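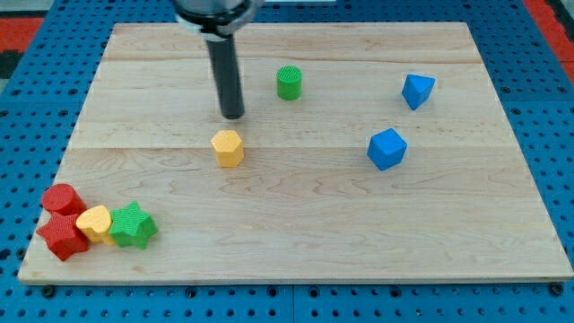 How does the Groleo residency choose its artists?
Three readers score each application on work samples first and the written statement second. The statement counts for less than most applicants think. We've read plenty of beautiful statements attached to work that had little to do with them.

Do I need an art degree?
No. A degree tells us you finished a degree. Send five recent works and let those do the arguing.

What does it cost to apply?
Nothing. We dropped the fee two years ago. It was supposed to discourage careless applications, and as far as we could tell it only discouraged people who were short of money.

What do residents get?
A studio, a shared kitchen and a stipend of $1588 for the month. Travel is on you. If another program promises "exposure" on top of that, ask them who will be looking.

Will I get a show at the end?
Maybe. Zonia, the gallery downstairs, picks from each group, and it doesn't take everyone. Last season it took 2 residents out of 27. Please don't put a Zonia show on your résumé before it happens - we do get calls.

How long can the statement be?
300 words. We stop reading there, even in the middle of a sentence. If you use "interrogate" or "liminal," be ready to say what you mean by it in the interview.

Can I apply with a collaborator?
Yes, but you share one studio and one stipend. Pairs often say this will be fine. Talk about it before you apply.

Is the Sárközi Prize part of the residency?
No. It has its own jury and its own form, and we have no pull with them.

Do you keep any of the work?
No. Some programs ask for a donated piece, and we've never heard a good reason for it.

When will I hear back?
In December, by email, whichever way it goes. Check your spam folder before writing to us.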